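Doblar sábanas no es tan fácil: una tarde de preguntas sobre la automatización en Rodden

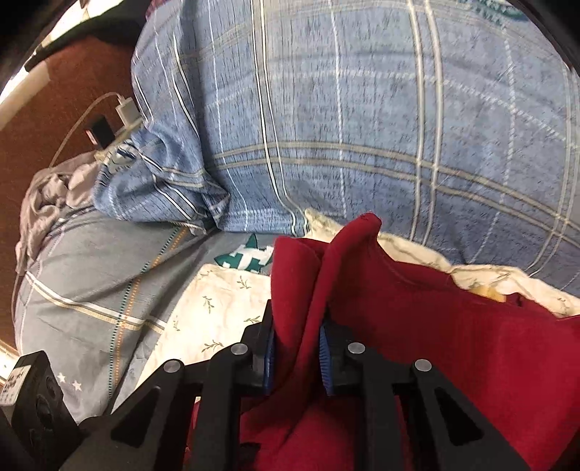

Según Dervishi, la máquina no le quita el puesto a nadie, y lo repitió dos veces por teléfono antes de que pudiéramos preguntar nada: en la lavandería industrial Rodden se automatiza la tarea, la plantilla se queda y todos salen ganando con menos dolor de espalda. Dervishi es quien vende el sistema, así que la respuesta entra en el precio.

La encargada del turno de tarde lleva media vida entre colchas y edredones y aceptó hablar con la condición de que no pusiéramos su nombre. Nos recibe en el cuarto donde se toma el café, con la puerta cerrada. Al otro lado se oye la calandra.

«A mí lo de la espalda me parece bien, que conste. Pero me lo llevan prometiendo desde septiembre y la espalda me la sigue tratando mi fisio», dice.

Lo que llegó en septiembre fue una pinza de mano. Las trabajadoras la cogen, agarran con ella la tela, la levantan, la estiran, la sueltan. La herramienta guarda cada movimiento y con eso Prodlow, el programa contratado por la empresa, debe aprender a separar y doblar ropa de cama sin ayuda. El contrato habla de 3.000 repeticiones antes de la primera prueba con un brazo fijo. Seis personas del turno se turnan para hacerlas.

¿Y quién les explicó para qué servían? «Vino un chico con una presentación. Muy amable. Dijo que íbamos a ser maestras. Yo le pregunté si las maestras cobraban más y se rió.» No cobran más. La dirección de Rodden lo confirma en un correo de seis líneas, donde considera la grabación «parte de las funciones habituales del puesto».

Ella no lo ve tan habitual. Con las manos, explica, una sábana se busca por la esquina casi sin mirar, y con la pinza hay que pensar por dónde se muerde. «Si pillas mal el pliegue, levantas tres cosas a la vez. La franela se deja. El raso, ni te cuento. Y cuando viene todo revuelto, una colcha encima de otra, tardas el doble y encima te preguntan por qué has bajado el ritmo.»

Le preguntamos si cree que el sistema acabará funcionando. Se lo piensa bastante.

«Con toallas, seguro. La toalla es un rectángulo y pesa lo que pesa. Con la ropa de cama que viene de casas particulares, no lo sé. Cada una es de su padre y de su madre. Hay quien te manda la bajera hecha un nudo con la funda dentro. Eso yo lo noto al tacto, y la pinza al tacto no nota nada, o por lo menos a mí no me lo cuenta.»

La comparación que más circula por la empresa es la de Basholm, otra planta del grupo, que puso en marcha el doblado automático de toallas. En los folletos aparece como un éxito. Ella habló con una compañera de allí y la versión que trae es menos redonda: no hubo despidos, pero dos bajas por jubilación se quedaron sin cubrir, y quienes antes doblaban ahora vigilan la cinta y sacan los atascos. «Me dijo que se aburre. Que antes hablaban entre ellas y ahora está cada una en su punta. Eso no lo pone en ningún folleto.»

Pedimos a Rodden una garantía por escrito sobre el empleo una vez terminada la fase de grabación. Nos contestaron que «no procede anticipar escenarios». Preguntamos también a quién pertenecen las grabaciones y si podrían venderse a otra lavandería. Esa pregunta sigue sin respuesta.

«Yo no estoy en contra», insiste ella, ya de pie y mirando el reloj. «Si me quitan de levantar sacos, firmo mañana. Pero los sacos no los han tocado – los seguimos levantando nosotras. Han empezado por lo que sabemos hacer bien.»

¿Por qué por ahí? Se encoge de hombros. «Pregúnteselo al chico de la presentación.»

Antes de volver a la nave recuerda una última cosa, y pide que salga. Las horas de grabación se apuntan en una hoja aparte, que ella firma y que recoge la oficina cada viernes. Ha pedido copia de las suyas y todavía no se la han dado.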